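Local Government and Public Integrity
Handout for Unit 3: Following a Contract from Start to Finish

Instructor: Ritu Bhardwaj
Section leader: Deepak Tyagi

Welcome back, everyone. I enjoyed your short papers on open meetings very much (more than one of you went and sat through an entire zoning hearing, which is real dedication!), and Deepak has my comments for you. This unit moves from what a town council says to what it buys. I know that purchasing sounds like the dull end of the subject, and I thought so too when I was a student, but please stay with me, since most of what we call local corruption lives in the paperwork for ordinary things like road salt, school lunches, bus shelters and office repairs.

Our running case is the town of Illcombe, which you met briefly in Unit 1. Over the next sessions we will follow one small contract there, for refitting shared rooms in a municipal building, and we will compare it with the way the neighboring town of Grimau handles the same kind of job. Neither town is a scandal. I picked them for that reason, and I'd like you to get used to reading an average file before you read a terrible one.

1. The life of a contract

I divide the life of a public contract into 4 stages. Other textbooks cut it up differently, and you're welcome to use their scheme in your paper as long as you tell me whose it is.

Planning. Somebody in a department decides that something is needed, and writes down what and how much. This stage gets the least attention from reporters and watchdog groups, and a great deal can go wrong in it. If the description of the need is written around one particular supplier, the competition that comes later is mostly theater.

Tendering. The town announces the job, suppliers ask questions, and offers come in by a deadline. Look at how long the window was open, where the notice appeared, and whether the answers to one bidder's questions were shared with all the others.

Award. The offers are opened and scored, and someone wins. We'll spend a whole session on scoring, so for now just remember that "lowest price" and "best value" are two different rules, and a town has to say in advance which one it is using.

Performance. The work is done, checked and paid for. Change orders belong here, and they are where I would start if you handed me a file and gave me only an hour with it.
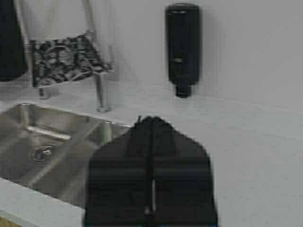
Figure 1. Sink basin set into a white countertop.

Now, a word about specifications, as we spent so long on them in section last year and I never felt we got to the bottom of it. A specification is the town's written account of what it wants. Writing a fair one is harder than it looks. Say you are buying a countertop. You can ask for a named product, or you can ask for a surface that stands up to heat and daily cleaning and comes in a certain length. The first is quick and gives you just what you pictured. The second opens the door to more bidders, but then somebody has to judge whether each offer really meets the description, and that somebody needs both time and knowledge. Small towns are often short of both, and I think we should be a little forgiving about it while still asking the question.

Many towns meet in the middle with the words "or equivalent." Illcombe does this, and so does Grimau. The phrase is fine in itself. What matters is whether an equivalent has ever been accepted. When you read a set of files, keep a running note of every "or equivalent" and what came of it.

2. Reading the Illcombe file

The file in your course packet runs to 204 pages, and no, you don't have to read every one of them with the same care. Start with the notice, then the questions and answers, then the scoring sheet, and only after that go back to the specification. I suggest this odd order because the specification makes much more sense once you know who bid and who was turned away.

The two bidders to watch are Tiwari and Briston. Tiwari came in with the lower price and a thin work plan. Briston asked for more money, and its plan was clear and full of detail. The evaluators wrote very short notes, some of them only a word or two, and a good part of your job is to decide whether those notes are enough to support the result. I have my own opinion and I'm keeping it to myself until your papers are in!

A few things that students tend to pass over:

The date on the cost estimate, compared with the date on the notice.
Who signed the conflict of interest forms, and whether anyone signed late.
The questions from bidders, which tell you what was unclear to people who do this for a living.
Attachments that are mentioned in the text and missing from the packet. Write these down. Asking for a missing attachment is a perfectly good finding.

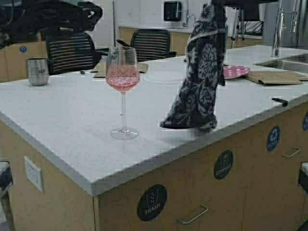
Grimau publishes almost everything in one place, including the scoring notes, and it does so within a few days of the award. Illcombe publishes the notice and the final price, and you have to write in for the rest. On paper both towns follow the same law. In practice, a resident of Grimau can check a decision over breakfast, and a resident of Illcombe has to send a letter, wait, and possibly send another. I'd like us to talk in class about how much that difference matters. Some of you argued in Unit 2 that few residents read these documents anyway, so the effort of publishing is wasted. It's a fair point and I don't want to brush it aside. My feeling is that a handful of readers can be enough, particularly when losing bidders are among them, as they have every reason to read closely.

3. For section

Please come with page 52 of the packet already marked up. That is the scoring sheet, and Deepak will ask each of you to defend one of the scores as if you had given it yourself. You may find you are defending a number you don't like. Do your best with it anyway, and be kind to whoever goes first.

After that you will work in pairs on a rewrite of the specification. Keep it to a single page. Use plain words that a small local firm could follow without hiring a lawyer, and mark any place where you were tempted to name a product.

4. Paper and deadlines

The paper for this unit is a memo to the Illcombe council, in your own voice, recommending one change to how the town buys things. One change only, please. Last year's memos were generous with advice and I ended up with enough recommendations to run a small country. Say what the change would cost in staff time, who is likely to object, and how the council would know after a year whether it had helped.

Outlines are due to Deepak by Feb 26, 2026, and finished memos come to me in April, at the first session of the month. If you are stuck on a topic, come and see either of us before the outline is due, and bring the packet with you.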